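From: Iestyn Prothero
To: newsletter-folk list
Date: Aug 31, 2023
Subject: Re: Do follower counts tell us anything?

Snædís wrote:
> We passed 479 followers on the Rolov page last week and I was
> thrilled, but then only three people clicked through to the sign-up
> form. Is everyone else seeing this? Should I stop looking at the
> follower number altogether? And has anyone tried the Detutness
> dashboard?

Oh, I love this question! I went through the same thing in February and came out the other end much happier with my numbers, even though most of them got smaller.

First, the follower count. I still look at it, but only once a month. What I check every week now is replies (real ones, with words in them, from people I haven't met). Sille Briem put me on to this and it changed how I write. My best post this year got 62 replies and hardly any likes — I'd have called it a flop under my old system.

Pictures matter too, but less than I used to think. I ran the same kind of post with and without one for a whole month.
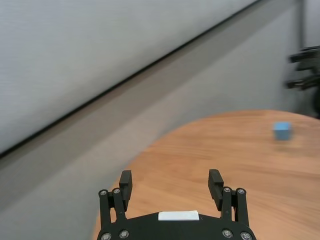
Gripper with its fingers open, nothing between them.

The posts with pictures got more likes. The replies came in just the same either way, and what moved them was whether I'd asked a question people could answer in one line while waiting for the bus. "What did you unfollow this week?" did wonderfully. "Thoughts?" did nothing at all, every single time.
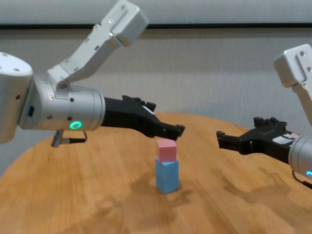 So before you give up on the page, try putting the sign-up link in your own first comment and ending the post with a small, easy question. Then leave it alone for a day. I know how hard that is! I used to refresh mine at dinner.

As for Detutness, yes, I've been using it since spring and I like it a lot. The weekly chart is clear and you can hide the overall score, which I did right away. The export is slow and it counts your own comments as engagement, so take those out. Manikandan, didn't you have a spreadsheet for that? Please share it if you still do.

My weekly routine, since Snædís asked me off-list as well:

1. Read every reply from the past week and answer the ones I missed.

2. Write down which post each new subscriber came from, if I can tell. 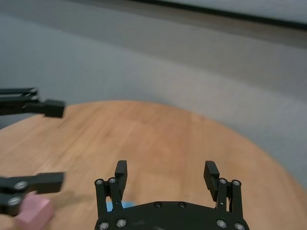

3. Pick one question from the replies and make it next week's post.

Can't wait to hear how the Rolov page does with a question or two on it.

Iestyn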